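The White Table

By September I had moved all 30 boxes out of the Nastden house and into the apartment in Trumville, and the thing I was proudest of, by a mile, was the white table. I'd hauled it up the stairs myself, one step at a time, bumping my shins the whole way, and when I finally pushed it against the wall it fit so well I laughed out loud.

My grandmother had rules about tables. A table is for eating, she'd say, or for sewing, or for doing sums, and you clear it between one and the next. In the house on Chiriac Street she wiped hers down three times a day! I loved that table and I loved her, but I was 38 years old and I had never once had a place where I could leave everything out. So I decided this one would hold whatever it wanted to hold.

It filled up fast. The keyboard went along the back first, because I still had translations to finish for Kultent, a little company that sold garden manuals in four languages and paid me by the page. Then came water, always water, because I forget to drink when I work and then wonder why my head hurts. And then my niece came to stay on a Tuesday with her toy vegetables in a shopping bag, and she looked at all that lovely white space and said, "Can I have a corner?"

Of course she could have a corner! She was six, and she opened a restaurant. I'd be deep in a paragraph on pruning currants and a small voice would ask if I wanted my eggplant fried or plain. Plain, I'd say. Plain was sold out. I'd take it fried, then, and she would go off to cook it on the windowsill and bring it back with great care, walking heel to toe so as not to spill.

We went on like that for nine days. I did 3000 words on roses and she served around 80 lunches, by her own reckoning, and neither of us put a single thing away.

On the last evening her mother came to pick her up, and there was the usual hunt for shoes and the other sock. I stood in the doorway with my coffee and looked at the table. 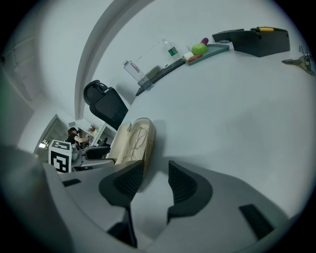
"You have to keep it open," she told me from the hall, one arm in her jacket. "People get hungry."

I promised. I asked what the hours were and she said morning until bed, and that I could be the cook, but only until she got back. Then the two of them went down the stairs, and I could hear her explaining the menu all the way to the street.

I had a whole chapter on hedges due, and I sat down to it feeling wonderful. A little before eight I got up and fried an eggplant.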